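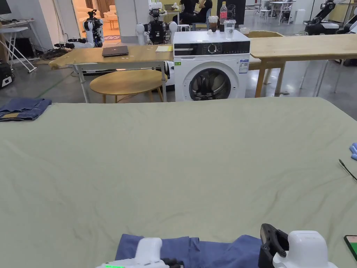
Folding table cover keeps wrinkling, what do you use?

Zadlow Home Forum > Laundry and Utility Rooms

greenbasket70
Posted Thursday, 8:14 pm

I fold on a big table in front of the washer. The cover is a pale green cloth and it will not stay flat. Every time I pull a pair of jeans across it I get long diagonal creases, and then shirts pick up the creases when I press them down by hand. I've tried ironing the cloth. It lasts 2 loads.

Do I need a heavier cloth, a pad under it, or no cloth at all? The table is big and I'd like to keep using the whole thing.

mudroom_mike
Posted Thursday, 8:40 pm

No cloth. Fold on the bare top and wipe it first. I quit using a cover years ago and my shirts look the same.

Sembiring
Posted Thursday, 8:52 pm

Disagree with mike. Bare tops snag knits if there's any rough spot on the edge. Get a felt pad, cut it the size of the table, and clip the cloth over it underneath. I use the Trestbridge clips, the wide ones. The narrow ones pop off.

Also, are those drinks on top of the washer? I would move them before you run a spin cycle. Mine runs at 1000 rpm and it walked a full mug off the back.

greenbasket70
Posted Thursday, 9:05 pm

They come off before I start a load. The top of the machine is just the handiest shelf when it's not running. The long table on the left has the laptop on it and I don't want an iced drink next to that.

mudroom_mike
Posted Thursday, 9:11 pm

You've got that little round table right there. Put the drinks on it.

greenbasket70
Posted Thursday, 9:20 pm

It's low and I kick it. But maybe.

plondix_fan
Posted Thursday, 9:47 pm

I have the Plondix pad and would not buy it again. It's fine for light stuff but it bunches under wet towels. Felt is better, I agree with Sembiring there.

One thing on the jeans: fold them first and stack them at one end where you have that one folded pair on the left side. The weight holds that side of the cloth down. Then do shirts in the middle.

Sembiring
Posted Thursday, 10:02 pm

Stacking helps on one side only. You still need clips on the other.

mudroom_mike
Posted Thursday, 10:15 pm

Or no cloth.

greenbasket70
Posted Friday, 7:30 am

Going to try felt and the wide clips. If it still creases I'll go bare and sand the edge. Does the felt need washing or do you just vacuum it?

Sembiring
Posted Friday, 7:58 am

Vacuum. It shrinks if you wash it.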